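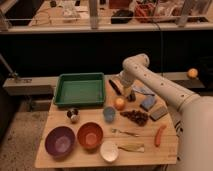 Keabetswe Mthembu: before anyone can help, say whether the 131 held-out trials used the same object layouts as training. If they did, the success rate tells you very little.

Posted by jimelside_lab
20 Jul 2018

They did not. Layouts were redrawn for every trial. Some background. We are repeating the Wolldale pick-and-place result on a tabletop set of toy food, crockery and small household items. The policy is trained from 1,180 demonstrations and takes one fixed external view plus joint angles. The written method says to crop the image to the table before training. We did that and got 62 per cent on held-out layouts. We then left the crop out by mistake, background shelf and all, and got 71 per cent. I expected the reverse. Is there a known reason why cropping would hurt, or should I be looking for a bug?

14 comments
Share

Keabetswe Mthembu

Check the resize step first. If you crop to the table and then scale to the same input size, the aspect ratio changes, and the arm looks a different shape depending on how far it is extended. A tight crop also removes part of the upper arm. With a single view, the elbow is one of the better cues for gripper height, and joint angles do not fully replace it if the two streams are joined late in the network.

Two things to run:

Pad the crop to the original ratio and retrain. Leave everything else alone, including the seed.

Mask the background with a flat grey but keep every pixel of the arm. If this scores close to 71, the gain came from the arm and the background is doing nothing.

Also, nine points on 131 trials is not a large gap. Run at least three seeds per condition before you write anything down -- we had a difference of that size at Ukby in March and it went away on the second seed.

Share
212 views

visser_b

Had the same thing. Turned off cropping and moved on. Small flat items (fork, sponge) were still the worst for us either way, the grasp height was off by a few millimetres.

3 comments

tablecal

Is your crop box fixed or does it follow the detected table edge? Ours followed the edge and jumped by several pixels whenever the arm covered the corner. A fixed box cured it. Log the box coordinates for 100 frames and plot them, it takes ten minutes.

Share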